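Boards New posts Members Search Log in

Pomer Forums > Household Textiles > Folding and Storage > Hooded plush, long sleeves, open basket

Hooded plush, long sleeves, open basket

seam_allowance
February 2, 2020
Posts: 3,371

I'm working out a standard fold for small plush pieces with a hood. The storage is an open-top plastic basket, perforated walls, 345 mm inside length. Flat knits are solved. Plush isn't, for three reasons that interact: the pile resists a crease, the hood adds thickness at one end only, and the sleeves are long relative to the body.

Current procedure:

1. Lay the piece with the hood at the far side of the table, body toward you.
2. Take each sleeve by the tip and pull diagonally outward until the fabric between them stops moving.
3. Release, fold the sleeves across the body, then bring the hood down.

Step 2 is the one I want opinions on. Without it, the body keeps a diagonal wrinkle that survives the rest of the fold. With it, I suspect I'm loading the seams.

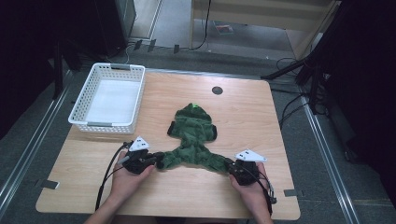
Step 2, both sleeves under tension, hood and tag in the middle of the table.

The basket stays at the upper left so the finished piece travels a short distance. I've tried it on the right and it made no difference to the fold.

bias_tape
Posts: 345

You're pulling from the wrong points. Tension at the sleeve tips goes through the whole sleeve before it reaches the body, and plush on a knit backing stretches the entire way. When you let go, the sleeves recover and the body doesn't move. Grip at the underarm, pull until flat, then straighten the sleeves separately.

It's also harder on the tip seam, where there is usually the least allowance.

seam_allowance

Tried the underarm grip. The body does lie flatter. The sleeves then need a pass each, so it's three movements where I had one. For a single piece that is fine. For a full basket it adds up.

I haven't seen a tip seam open yet. I'll concede that isn't proof of anything.

north_prutness

Before arguing about grip points, look at the surface. I fold on a melamine desk in a converted shop in Prutness, and long pile slides on it. Half of what people call recovery is the garment creeping after release. On a cotton mat the tip pull works as described in the first post. On a slick top it doesn't hold.

What is your table?

seam_allowance

Square, rounded corners, light wood-grain top with a slightly lighter edge band. There's a cable grommet toward the far side, which I keep clear of because the pile catches on the rim. The surface is smooth enough to reflect the light.
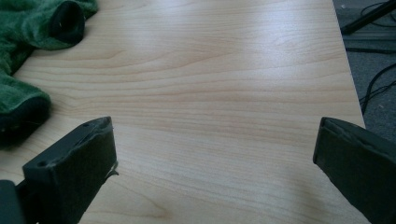

So yes, some creep is likely. I don't want a mat. A mat collects fiber and then gives it back to the next piece, and dark green fiber on a pale garment is a worse result than a wrinkle. A hard top can be wiped between colors.

north_prutness

A mat can be brushed. I use a Thygesen rubber brush, two strokes, done. You are giving up friction to avoid a small cleaning step.

bias_tape

I agree with the OP here, for once. Brushing moves fiber to the edge of the mat and some of it stays. Wipe the hard top with a barely damp cloth, let it dry, carry on.

For creep, put your forearm on the body while the sleeves come across. No equipment needed.

lidless

Nobody has mentioned the hood. If it comes down last, it sits on top of the stack and springs open, and the next piece rides up over it. Fold the hood first, onto the back, then the sleeves over it. The sleeves act as a strap. My stacks dropped 20 percent in height with that order.

I used a Brunemance folding board for a while. Good for shirts. For anything with a hood the center panel is too wide.

seam_allowance

Hood first works. The tag ends up inside the fold, which I dislike because I sort by tag, but the stack is stable. I could turn the piece around and load it tag side out.

Next question is orientation in the basket. Pieces can go in flat or on edge. On edge I can see all of them from above. Flat, only the top one, plus whatever shows through the wall openings and the handle cutout.

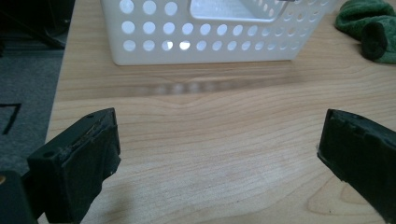
lidless

On edge, folded side up, hood end down. Plush compresses sideways without creasing, and you can pull one without disturbing the others.

The limit is the half-full basket. They lean, then they slump. Put in a divider or use a shorter basket.

bias_tape

Flat. On edge, the pile is crushed in one direction for as long as it sits there, and the perforations can print on anything pressed against the wall. I had a dot pattern on a fleece hood from April until it was washed.

lidless

Then it was packed too tight. Leave a finger of clearance at each wall.

seam_allowance

I'll run both, one basket each way, and measure stack height at loading and again at unloading. Fold order is settled as hood first. Grip point still open. I'm keeping the tip pull until a seam fails.

Related topics
Drying long-pile plush without matting
Perforated or solid walls for fleece storage
Brunemance board: center panel width
Removing fiber from table edge banding
Dividers for half-full baskets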